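Handimano open afternoon, or how I spent three hours rooting for a cube

The invitation said "bring questions and comfortable shoes." I brought both and used only the questions, because the tour of the Mindinden project covers very little ground. I had pictured a hall. I had pictured a catwalk over the hall, with a railing to lean on and maybe a hard hat I could keep. It was a door with a paper sign taped to it that said RUDEO THIS WAY, and the arrow pointed at the stairs I had just come up.

I should explain the names, which took me most of the first hour. Handimano is the group. Mindinden is the project, which has been going long enough to have its own mug. Rudeo is the method, and the reason I went. Thibodeau is the test they run it against, named after a street one of them used to live on. There's a chart on the wall connecting all four, and it has been corrected in three colors of pen.

Our host was Torbjørn Tangen, who does the learning side and has the calm of a man who has watched a great many blocks fall over. He gave a short talk first. I am going to try to repeat it without embarrassing either of us.

The usual way to teach a cheap arm to stack things, he said, is to show it a lot of good stacks. Somebody guides it through the motion, again and again, neatly, and the computer learns to copy. This works fine until the arm ends up somewhere that the neat person never went. Small hobby servos have slop in them. They sag a little, they overshoot a little, and a tiny error on the way in becomes a larger one by the time the jaws open. The arm now finds itself in a situation it has never seen and does something that Torbjørn described as "interpretive."

Rudeo goes at it from the other end. You show it bad stacks. You start the arm in the middle of a mess, with a block sitting off center or turned a few degrees, and the demonstration is only the fix. The training set I heard about had 200 demonstrations in it: 100 of them ordinary clean ones, and 100 of them nothing but repairs. The comparison set had 200 clean ones and no repairs at all. Same arm, same blocks, same amount of labor for the poor soul doing the demonstrating.

The name, I was told, comes from the fact that somebody has to be rude to the stack before each repair. There is an opinion in the group about who does this best. Torbjørn's nudges are considered too polite.

Then we got to the part I'd come for, the Thibodeau test. It has rules. The lower block goes anywhere inside the reachable area. The arm places the upper one. A stack counts if it is still standing after 12 seconds, and how it looks is not part of the score. I asked about that last bit twice. I am the sort of person who straightens pictures in other people's bathrooms, and the idea that a stack could be visibly drunk and still get full marks bothered me more than it should have.
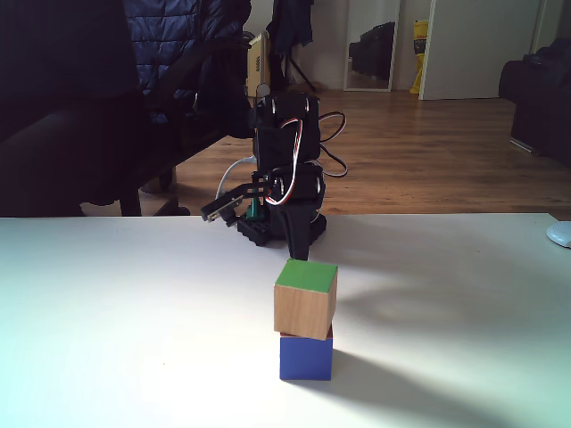 Torbjørn's answer was that standing is a thing you can measure without arguing. They used to grade alignment too, and every session turned into a debate about what counts as crooked. One member of the group had a ruler and strong feelings. After a while they agreed to record the offset as a separate number and leave it out of the pass or fail. I said it sounded like the grading system at my old high school, and he wrote that down, which worried me.

As for the numbers, they had run 172 trials with each version by the time I visited. The Rudeo version did clearly better when the start was awkward and slightly worse when the start was easy. I liked that he told us the second half before anyone asked. His guess is that the arm has seen so many disasters that it goes looking for one. Given a perfectly decent placement it will sometimes dither, back off, come in again and make things worse. I have worked with people like that. I may be people like that.

He wouldn't let me print the percentages because the runs with the second block set aren't finished. There is a poster planned for June, and the poster has first claim on them. Fair enough. I will say that the gap on the awkward starts was big enough to see from the back of the group, where I was standing behind a very tall man in a very thick sweater.

Questions from the floor were better than I expected. A woman who teaches shop class wanted to know whether a stiffer arm would make the whole thing pointless. Torbjørn said partly, yes. With a good industrial arm you get far less drift, so there is less to repair. But the group's interest is in hardware that a school or a small workshop could afford to break, and hardware like that drifts all day long. She seemed satisfied. She also seemed to be pricing servos on her phone.

A boy of nine or ten asked whether the robot knows when it has messed up. This produced the longest pause of the afternoon. The honest version, as I understood it, is no. It has no idea of success or failure. It has pictures of situations and motions that went with them, and if the situation looks crooked, the motions that come to hand are the straightening kind. The boy asked how that was different from knowing. Torbjørn said he would like to get back to him on that – and I believe he meant it.

Someone else asked about lighting, which I'd never have thought of. Shadows are a nuisance, apparently. A dark patch next to a block can shift where the system thinks the block ends, and the group argued for weeks over whether to control the light or leave it alone. They left it alone. The reasoning was that a kitchen table doesn't come with studio lamps, and a method that only works at one time of day isn't worth a poster. The cost is that morning runs and late runs have to be kept in separate piles in case they differ. So far they differ a bit. Nobody could tell me which way without opening a laptop, and the laptop was charging.

After that there was coffee. The coffee was bad, the cookies were excellent, and I had a useful talk with one of the people who records the demonstrations. Repairs, she said, are much more tiring to show than clean stacks. A clean stack is the same motion every time and your hands learn it. Each repair is its own small puzzle, and you have to resist fixing it the clever way, since the arm can't do clever. Her early ones had to be thrown out for being too elegant. She has since learned to be clumsier on purpose and says it has leaked into her cooking.

What I'd have liked more of: time with the failures. They keep a folder of failed trials and we got through only a few before the next group arrived. In my favorite, the arm lowers the upper block, lets go, and then gives it a gentle pat that sends it straight off the side. There was a groan from the room that you'd normally hear at a penalty shootout. I'd have watched an hour of these.

What I'd have liked less of: the chart.

Practical notes, for anyone thinking of going. Visits are free but you have to write ahead. The talk runs long, so eat first. Parking is on the street, and the meter takes coins only and rejects some of those. Ask about the offset numbers if you want to see Torbjørn get animated. And if you're offered a turn at being rude to a stack, keep your sleeve out of it. I took down a perfectly good one that way before the arm had even moved, and it went in the log under "operator."

Visited 30 May 2018. I'll add the poster results when they're out.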